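Travel cover: what are you paying for?
Speaker notes, Salinas session. Slides by Kumaresan Warrier.

Slide 1
Skip the welcome. Ask who bought trip insurance this year, then who read the policy. Wait.

Slide 2
"Cancel for any reason." Read the Dreten wording out loud, slowly. You must cancel 2 full days before departure, and you get back part of the fare. I would not call that any reason. Heriberto Yupanqui will object from the front row - let him, then ask what his own plan pays.

Slide 3
Medical limits. The Herneo basic plan stops at $3,000. Ask the room what one night in a hospital costs. Don't answer for them.
Check whether they changed this in July. Their website says one thing, the certificate says another.

Slide 4
Baggage. Per-item caps, depreciation, receipts. Most people don't keep receipts for what they wear on vacation.

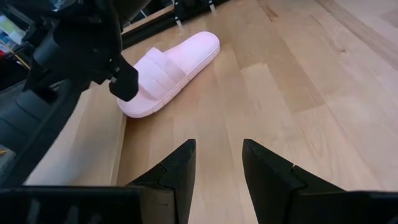

Pink slide sandal. Got the receipt?

Slide 5
Claim deadlines. 31 days at Claltberg, counted from the loss, so a long trip eats into it. I don't buy the line that it "helps speed things up."

Slide 6
Questions. If someone asks which plan I'd buy, say I haven't seen their health plan or their credit card benefits. Stop there.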